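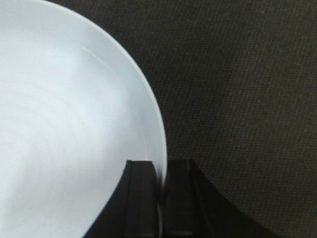 Noise at meal times in the Dunum dining hall

1. Why we chose this subject

In our hall of residence many students complain that they cannot talk during dinner without shouting. We wanted to know if the noise is really so high, and from where it comes. The hall has 209 seats and a hard floor, and the ceiling was painted again in January. Before this project there were no measurements of it.

2. Method

We measured the sound level on nine evenings with a meter from the physics laboratory. The meter stood each time at the same table near the middle, at the height of a sitting person. We also gave out a short paper questionnaire and received 100 answers. Children of the staff were not asked.

3. Results

The loudest moment was always the first half hour, when the queue is long and the trays are put down. Voices were named most often as the disturbing sound, then chairs, and in third place plates and cutlery. Students who sit by the wall were more satisfied than those in the middle, which we had not expected.

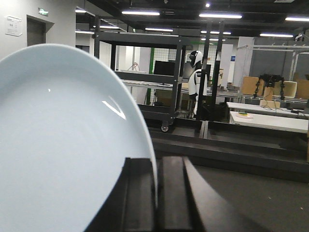
Zyanya Alvarado wrote on her questionnaire that the chairs are worse than the voices, as one can get used to people talking but a chair leg on the floor makes her jump every time. Several other answers were similar, but shorter.

4. What could be done

Felt pads under the chairs are the cheapest change. Softer surfaces on the tables would also reduce the sound of dishes, although they must be washed often and the kitchen has little time for this. Ceiling panels would help with the voices, but they are expensive and we could not get a price. 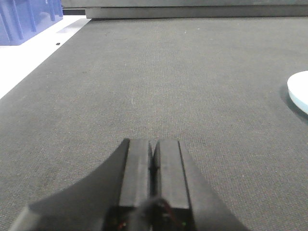
Fig. 3. Grey mat, fine woven texture

5. Limits of our work

We had only one meter, so the corners of the hall are missing. Two of the evenings were before an examination and the hall was less full. We would like to repeat the measurements after the pads are fitted.

Report handed in 2024-02-29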